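Back on the Night Bus

The last number 8 used to leave the Cikach depot stop at twenty past ten. If you worked a late shift at the hospital, or fancied a second drink after the pictures, you walked home up the hill or you paid for a taxi. People got used to it, the way you get used to a door that sticks.

Since March the 8 has run until gone one in the morning, six nights a week, and I have become a bit obsessed with it. I've ridden it in pouring rain, on a Friday with a whole hen party singing at the back, and on a dead quiet Tuesday when the driver and I had the top deck and the bottom deck to ourselves, one each. I love it. I'd ride it if it went nowhere.

It does go somewhere, though, and the route is half the fun. From Cikach it drops down past the old brewery, swings through the one-way system that confuses every visitor to the town, and picks up at the hospital gates just after the late shift ends. Then comes Khoo Street, with its takeaways and its laundrette and the barber who keeps his lights on long after he's swept up. After that you're over the river and climbing through Stalik, where the houses thin out and the bus starts to rattle along properly, before the long loop round to Plellora and the turning circle by the allotments.

End to end it takes 60 minutes by day. At night, with the lights in its favour, it can be a good deal quicker, and the drivers sit at the timing points with the engine off and the doors open, letting the air in. I've had some of my best conversations of the year at those stops. A nurse told me how to prune a fig. A lad on his way home from the bakery course gave me a roll, still in its paper, and wouldn't hear of being paid for it.
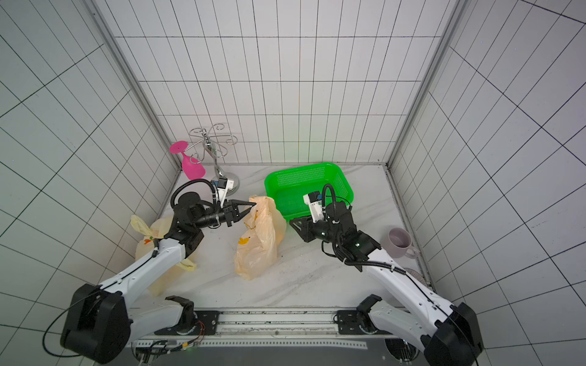
The timetable itself is a lovely piece of work, and I don't say that about many timetables. The old one had been patched so often that the evening buses came in pairs and then not at all. The new one has a bus every half hour until midnight and then two more, and the times past the hour are the same all evening, so once you've learned your stop you never have to look it up again. Mine is four minutes past and thirty-four minutes past. I could tell you that in my sleep - and I've come close, with my head against the window somewhere in Stalik.

It helps that the buses meet things now. The ten o'clock train from the coast used to pull in just as the bus pulled out, and you'd see people with suitcases running across the forecourt, waving. The bus now waits for it. The same goes for the late film at Plellora, which lets out with enough time to argue about the ending and still get a seat.

There are grumbles, of course. The shelter at the river bridge has no light and a bench that tips forward, so you spend the wait bracing with your feet. The screens at the hospital stop go blank on Sundays, which is odd, as Sunday is the night the bus doesn't run late and the night people most need telling. And the fare after midnight is higher than the daytime one, a thing I only noticed when my card beeped twice. I'd happily see all of that fixed before anyone spends money on another new paint scheme.

The question everyone on board asks is how long it will last. The late buses are on a trial, and the trial comes up for review in the spring. Evening services are always the first to go when money is short, and a bus with four people on it looks like a waste if you only ever see it from a car. From the inside it looks different. Those four people might be a cleaner, a student, a chef and somebody's gran coming back from bingo, and every one of them would have stayed in or paid for a cab.

You do see habits changing. The curry house on Khoo Street takes its last orders later than it did. The choir in Stalik has moved its rehearsal back so that people who work in town can get there, and it has found itself some tenors at last! A friend of mine has stopped driving to her evening job altogether and does the crossword on the way, in pen.

If you've never been on it, go on a clear night and sit upstairs at the front. Just past Stalik the road comes out of the trees and the whole valley is lit up below you, the river and the station and the hospital with all its windows. Then the bus leans into the bend and it's gone, and you're ten minutes from Plellora.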